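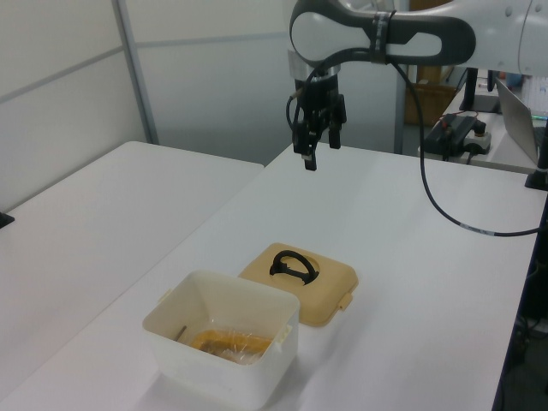

Page 17

## Teaching the lid-closing move

Okay, on to my favorite part! I'm using the Petek arm here with the stock two-finger gripper, and the box is the one I keep my clamp in (leave the clamp in its bag, it gives the box a bit of weight).

1. Put the box on the table with the lid flat beside it, top side up. Line up the long sides of both.
2. Open the gripper all the way and park it well above the table.
3. In Tikley, make a new routine. I call mine 2535 and I've forgotten why.
4. Set the speed to 20 percent. Please don't skip this one!

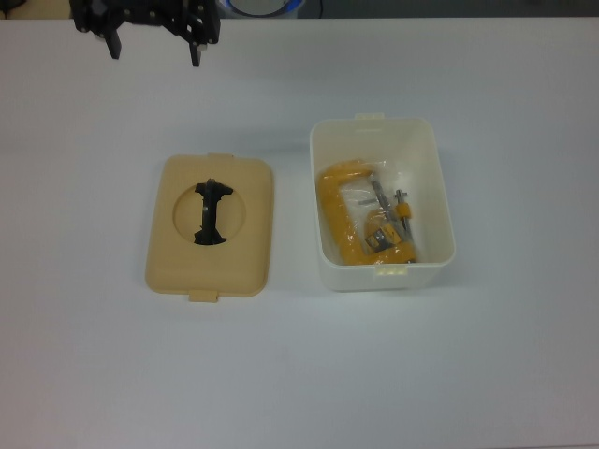
5. Jog the fingers over the black handle in the lid and save that spot as "pick."
6. Drop straight down, close, wait 500 ms, then lift.
7. Move over the box, lower the lid onto the rim and save "place."

**Note:** My "place" spot drifts a little whenever I bump the table, so I redo step 7 every Saturday. Bảo Đoàn taped his box down and swears by it.

**Caution:** Check where the cable runs before you hit Play. Keep your hands off the table until the arm is parked again, and let the tab latches wait. You'll press those shut by hand in the next section.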